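Clivisska College, Ludport
Housekeeping and Room Care, Level 2
Handout for Session 6: Floors, and what ends up on them
Room 146

Bring this sheet to the practical. Last time I printed 60 and was left with most of them, so I assume the rest of you have it memorised.

6.1 Where we got to

Session 5 was tables. We agreed, after more discussion than the subject deserves, that a table is clear when you could put a tray down on it without moving anything first. It isn't clear when you could put a tray down on it if you were careful.

Today we drop by the height of a table leg. Floors collect what people couldn't be bothered to put anywhere else, plus a few things they did mean to put there and have since forgotten.

6.2 Read the floor before you touch it

Stand at the door for a moment. Sort what you see into these heads:

Belongs on the floor (furniture legs, rugs, the bin)
Tolerated on the floor (power strips, cables, bags in use)
Has no business on the floor (crockery, paper, phones, food)

The middle group causes the arguments. A power strip has to live somewhere, and in a room full of laptops that somewhere will be wherever the chairs are. You may straighten its cables. You may not unplug anything to see what it does.

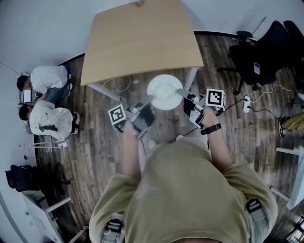 Crockery comes up first, always. A plate on floorboards is one heel away from being several pieces of plate, and a white one is only easy to see until you are carrying a box. Two hands, one on each side of the rim, lift straight up. Don't slide it. Grit under a plate leaves a curved scratch which the next inspector will find within seconds, having missed the state of the windows entirely.

Then put it down somewhere sensible. The nearest table will do for the time being, well in from the edge. The nearest chair will not. Chairs are where phones go to be sat on, and they don't need company.

6.3 People at work

You will rarely get an empty room. Work round anyone at a desk, and leave the floor under their chair until they stand up. They will stand up eventually. Saying "don't mind me" makes people mind you.

6.4 Set reading

Casado, The Orderly Room, page 71 onwards, on boards and wood-look floors. Skip the poem.

Also the Plalska House inventory of 1678 (copy in the course folder), in which a clerk lists every dish in the kitchen and then, under a separate heading, the dishes found elsewhere. The second list is longer. Bear this in mind when you feel that standards have slipped.

6.5 For the practical

Flat shoes, sleeves above the elbow, hair tied back. Draw a plan of a floor you know well, mark everything on it under the three heads in 6.2, and hand it in before we start. Your own bedroom is allowed, if you can face it.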